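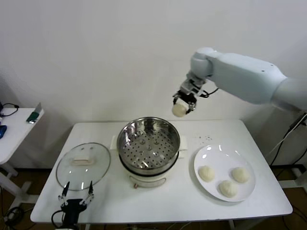 Words by Maren Okafor-Lisle

The software lead at Plamholm has a habit of apologising for the length of an answer before giving it, and then giving a longer one than you were braced for. I didn't mind at all. I had come out to Lelcombe with a page of questions about motion planning and a train to catch at five, and I got through four of the questions and missed the train.

We started with the buns, because it is very hard to start anywhere else when a robot arm is holding one over a steamer. Three more were sitting on a white plate to the right, and the glass lid was lying flat on the other side of the pot. The task, as the planner knows it, is called "load basket", and it has been the team's main test for Titance, the control and planning package they have been building since the August before last.

"People expect us to be working on something grander," she told me, pulling over a second chair and moving a jumper off it. "But a steamed bun is a lovely problem. It's soft, it's pale, the skin wrinkles, and it doesn't have a proper edge anywhere. If your perception code has been quietly leaning on crisp corners, a bun will find that out for you by lunchtime."

I asked what the perception side does with an object like that. She drew me a bun on the back of my own notes (it looked like a hat) and explained that the early version tried to fit a neat dome to every blob it saw. It worked well with the buns spread out. Push two of them together on the plate and it would report one very wide bun, with complete confidence, and send the gripper down the middle.

"So now we keep the doubt," she said. "Each detection carries a few guesses along with it, and the planner is allowed to see all of them. If the guesses agree, off it goes. If they don't, it picks the grasp that would be all right under most of them, or it asks for another look from a different angle. That one change took us the better part of a winter, and I'd do it again tomorrow."

The steamer has its own troubles. The basket is stainless steel with a shiny rim, and the bottom is a grid of round holes, so a depth reading there comes back full of speckle and nonsense. The glass lid is worse. For a while the team had no good way to tell the planner that a lid was there at all, and the arm's favourite shortcut ran straight through it.

"On the screen it was a gorgeous path — smooth as anything — and it would have knocked the lid clean onto the floor." They settled on something she describes as old-fashioned. Known items get a simple padded shape in the planning model, placed from whatever part of them the camera can find. For the lid, that means the handle and the thin metal rim, and the software fills in the glass between.

She is fondest of the part of Titance that visitors seldom ask about, the replay tool. Every run is stored with the camera views, the joint readings, the plan that was chosen and the plans that were thrown out, all lined up on one timeline. The collection stood at 897 runs of "load basket" when I visited, and 330 of those are marked by hand with a note on what went wrong or nearly did. You can drag back to a moment, change a setting, and ask the planner what it would have done instead.

"Before we had that, we argued," she said. "We're nice people, but we argued. Somebody would be sure it was the camera calibration and somebody else would be sure it was the gripper closing late, and we'd go home a bit cross. Now you open the run and have a look. It was the gripper closing late, by the way. It was 24 milliseconds, and it came from a logging call that should never have been in that loop."

We talked for a good while about force, too. The fingers have to close enough to hold the bun and no more, and the right amount changes from one batch to the next. The controller starts gently and watches how quickly the resistance builds, then stops at a point it has worked out from earlier grasps. I wondered whether they had considered training the whole thing end to end, with no separate planner to fuss over. She laughed and said her colleagues at the Moodley office ask her every week.

"I'm not against it. Some of the grasp scoring is learned already. I just like being able to point at the bit that made the decision, especially on a bad day."

Next on her list is having both arms share one plan, so that one can look after the lid while the other does the loading. At present each gets its own plan and a set of polite rules about who waits, and they can spend a surprisingly long time waiting for each other. She offered to show me a recording. It was already ten to five, and I said yes.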